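Kitchen and Dining Room Assistant, Haten House

Trornidport | Part-time, permanent | Posted 18 November 2018
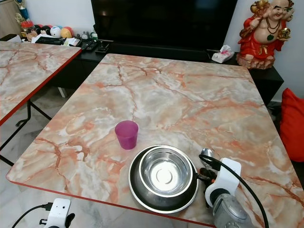 Cup and bowl on a marble-pattern table.

Haten House is a residential home for older adults on the east side of Trornidport. It is run by Van Rooij Care Homes. We are looking for a kitchen and dining room assistant to join the day team.

The home has 40 residents. Meals are cooked on site and served in the main dining room, with trays taken up to people who prefer to eat in their rooms. You would work under the head cook and alongside one other assistant on most shifts.

What you will do

Set tables before breakfast and lunch
Help plate and carry meals, following the diet cards
Pour drinks and refill them during the meal
Clear, scrape and load the dishwasher
Wipe down tables, counters and carts
Put away deliveries and rotate stock
Write up the fridge and freezer temperatures each morning
Tell the nurse on duty if a resident has left most of a meal

Hours

Shifts start at 6:45 a.m. and end at 2:15 p.m., with a half-hour unpaid break. You would work 3 shifts a week, including every other weekend. The schedule is posted a month ahead and swaps are allowed if the head cook signs off on them. Total paid time over the year comes to 1,092 hours before vacation.

What we need from you

You should be able to lift a full dish rack and be on your feet for most of a shift. Kitchen experience is useful but we will train someone without it. A food handler card is required within the first month, and we pay the fee. You will also need to pass a background check and a TB test before your start date.

Some residents are hard of hearing and some have trouble swallowing. Patience matters, and so does reading the diet card every time, even for people you know well.

Pay and benefits

Hourly pay depends on experience and will be discussed at interview. Staff get a free lunch on shift, paid vacation and two sets of uniforms. Pay is reviewed every July. Parking is behind the building, and the Trarnedari bus stops across the street.

How to apply

Pick up a form at the front desk or send a resume and short cover letter to Kitchen Hiring, Haten House, 1652 Trarnedari Road, Trornidport. Please list two references, one of them from a job or school. Interviews are held at the home and include a short tour of the kitchen.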